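**Snack swap fills its first shelf at Keltell hall**

I went down to the Keltell hall at 17 past four, which I thought was nice and early, and the queue for the snack swap was already out past the coat hooks. So much for my plan to have a quiet rummage! If you missed the notice in the porch, the idea is very simple: you bring packets of something you like (sealed, in date, one portion each), you put them in a box, and you go home with a box somebody else has filled. It costs nothing, though there's a tin by the door for the heating.

Harriet Obi set it up after the June fair, when she had a carrier bag of crackers left over from her stall and far too many neighbours asking where she'd bought them. She'd hoped for a dozen boxes. By the time the tea urn went on she had 28, and had to borrow a second trestle table from the art group to stand them on.

I'd brought oat biscuits, the plain sort, and felt a bit dull about it once I saw what other people had turned up with. Margit Vörös had poppy seed sticks that she gets sent from her sister, and there was a whole row of sesame things from the shop on Thevar Road which had gone before I got anywhere near them. Next time I'm bringing the ginger ones and I'm standing at the front.

There are a few rules and they're worth knowing before you go. Nothing home-made, because of the labels. Nothing that has to be kept in the fridge. Chocolate is fine in winter and a bad idea in that hall in summer, when the sun comes straight through the side windows. If a packet has nuts in it and the label isn't in English, Harriet asks you to write it on a slip and tuck it in the box. She has pens. Quite a lot of people forgot the slips this time, me included, and we all ended up at the end table with our phones out trying to translate ingredients – good fun, but slow, and the tea went cold.

Boxes are the other thing. Shoe boxes are a bit big, and a half-empty box looks mean even when what's in it is lovely. Something smaller does nicely, with the packets overlapping a bit. My favourite of the afternoon was white inside with a bright green band running along the top of the walls, and it had five packets in it, each in its own wrapper. The one in the middle was an orange-yellow packet of thin crackers with 芝士味, cheese flavour, on a little orange label. I do like a cheese cracker. There was a see-through packet as well, with a pale, bumpy-edged biscuit showing through the film.

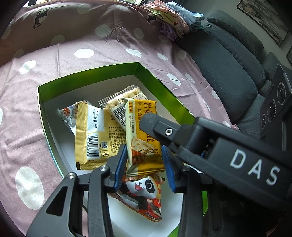
Lucinda Escobedo would like the savoury and the sweet kept in separate boxes next time. Her two won't touch anything cheesy, she told me, and swapping packets back and forth at the table afterwards took longer than the swap did. She'd be happy with a coloured sticker on the lid, and she has a roll of 200 at home that she'll bring along.

Harriet is keen on the stickers and less keen on splitting the tables, so I expect we'll get the stickers. The next swap is at four o'clock in the same hall, on the date chalked up on the board outside. Bring your box with the lid off if you can, and do write your slips at home.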